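26 May 2021
Sarnon grasp planner, bench notes

Oľga Urban wants to switch the default planner over to the Dultik branch before July. I said I'd spend a day trying to talk myself into it. Notes as I went, so expect repeats.

What the branch claims: better grasp scores on cylinders and near-cylinders, fewer rejected plans, no extra planning time. The first two come from the simulated set, 2000 poses, 996 of them cups or cans. That is nearly half the set being the one shape the branch was tuned on. I'd like to see the score with those taken out. I asked for it in the merge thread and got a plot with them left in.

Setup

Arm config is the usual one from the Ivbridge repo, no local patches. Planner built from the head of the branch. Collision margin left at default. I turned off the retry wrapper, which hides planner failures by silently resampling the approach, and I suspect it is behind some of the happy reports from last month. If you rerun any of this, check that the wrapper is really off. The flag in the launch file gets overridden by the one in the task config, and the log prints the launch file value either way. Lost most of an hour to that.

Target is a paper coffee cup with the lid on, standing upright on the white table, gripper coming in from the side. Black lid, mostly black print with a white diagonal stripe, so there's good contrast against the tabletop. If segmentation has trouble with anything I'd expect it to be the soft gray shadows from the arm and the cup. 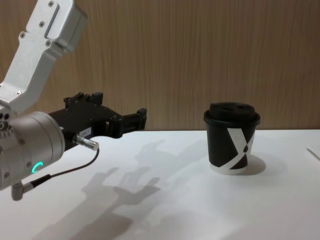

Segmentation

First pass, the mask took in part of the cup's shadow. The fitted cylinder came out too wide and the axis leaned. The planner accepted it without complaint and returned a high score for a grasp on a cup that isn't that shape. This is my main objection to the branch: the score measures how well the grasp fits the model and says nothing about how well the model fits the points. The old planner at least threw out fits with a bad residual. In Dultik that check is still in the code but the threshold is set so loose that it never fires.

Put the old threshold back. Rejected plans went up, as you'd expect. So the "fewer rejected plans" line is at least partly this one number. How much, I can't say from one cup.

Planning time

No argument here. Same as the old planner as far as I can tell, and the pre-grasp pose it picks is sensible, fingers open and well back from the cup. I'd take that piece on its own tomorrow.

Open

Rerun the simulated set without cups and cans, wrapper off, old residual threshold. Buthelezi has the compute slot until tonight, so it goes in after that.

Issue 23 (launch flag vs. task config) reopened. It was closed as "works as intended." I don't agree with the intent.

Need a plain white cup for comparison, and something tapered that isn't in the tuning set.

My vote for now is no on the default, yes to splitting out the pre-grasp code. Oľga can overrule me but I want the rerun in front of us first.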